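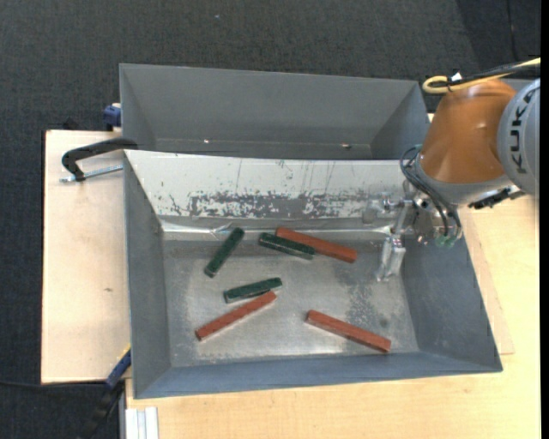
Stondton gym floor, slab and acclimation notes
August 2022

Entry covers the maple strip floor at the Stondton site. Sleepers are down in the north half only. Written up from the site sheet plus what Rania Bataineh phoned in.

Slab. Probes went into 13 holes, drilled to 40 percent of slab depth, sleeved and capped, left 72 hours before reading. Eleven are under the limit in the spec. The other two are both on the east wall near the old locker room drain, and both are over. Rania thinks the drain line was never capped below the slab. Plausible. I would want it scoped before anyone talks about a coating.

Readings are on the site sheet, not copied here. Hole 6 was read twice, as the cap had been kicked off the first time. Use the second number.

Wood. Bundles have been in the room since the HVAC came on. Meter correction set for hard maple. Strips pulled from the middle of the stack read higher than strips from the outside, so the stack has not evened out. Bundles were still banded and tight against each other. Asked the crew to cut the bands and put stickers between layers. Recheck when they confirm the air handler has been running overnight – the log shows it switching off at 6 every evening, presumably on the school schedule.

Order is 1,747 square feet short of the drawing. The drawing includes the storage bay and the takeoff did not. Sointu Vuorinen to ask Moussa whether the bay gets maple or stays sealed concrete. If maple, the extra has to come from the same mill run or the color will show at the doorway.

Expansion. Drawing calls for 2 inches at all walls. The vented base from Skondero covers that with a little to spare. At the bleacher side the base does not fit behind the bracket, and the detail just says "match existing." There is no existing. Sketch sent to Sointu, no answer yet.

Finish. Iro wants to move to the water-based system for the game lines as well as the topcoat. No objection, but the line paint and the sealer need to be tried together on scrap first. Last job we had the paint wrinkle at the three-point arc and never settled whether it was recoat time or the paint.

Open:
– drain scope, east wall (Rania)
– storage bay answer (Sointu)
– bleacher base detail
– paint and sealer panels, before September
– sand the trial panels with the same grit sequence as the floor, last set was done finer

Do not release the south half sleepers until the drain is sorted.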